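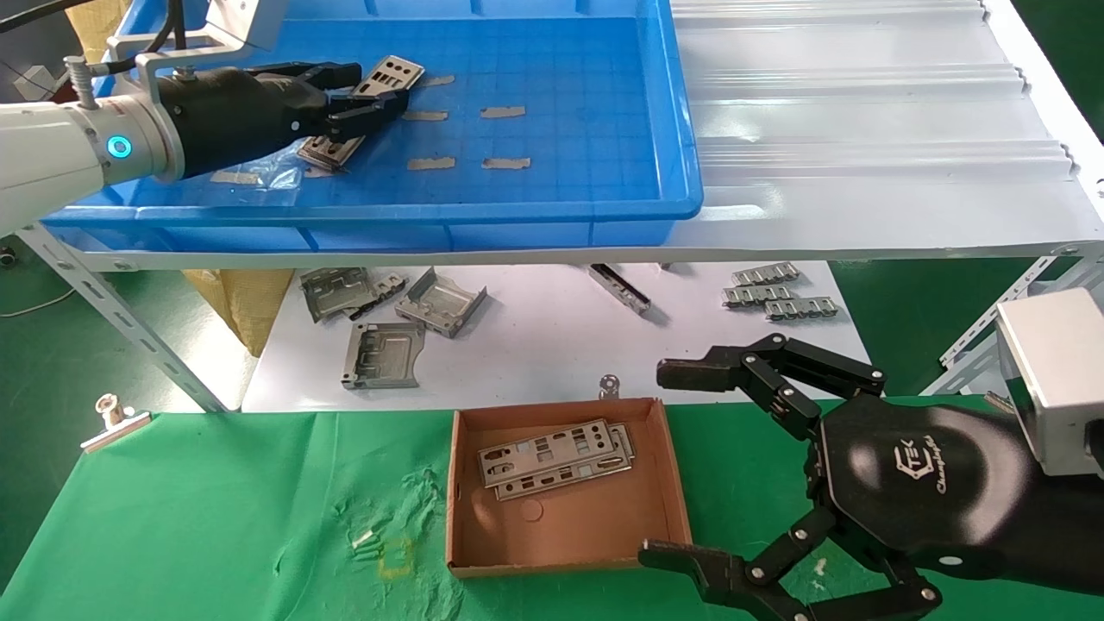

August, Restisik trial, bench notes, 4 p.m.

The Genirow quote came back with 347 for the yearly support plan, per hand, and the word "complimentary" used in a way I'd like explained to me. Support seems to mean Dexter Fajardo ringing Schwerdtfeger and being put on hold, and we were doing that for nothing last month. The hands themselves I have less to grumble about. Thin perforated plate was the part I expected to sink them, and the left one has a plate in the blue tray, tilted, held between the fingers. The clear film in there with the metal is on my list of worries. The brochure shows no film. The brochure shows a tomato.

Asked for from Genirow before we sign:
– spare fingertips, priced singly (they only list packs of 400, so somebody is optimistic)
– the real lead time on a wrist, in weeks
– whether the Farora software licence covers both hands or wants paying twice

Dexter wants 7 more sessions on plates before we try the long bracket. I said four. We'll do seven.

Still to do: new green cloth, this one is mostly stains. Put tray tape on the order. Find out who signed us up to the Farora newsletter and have them unsign us.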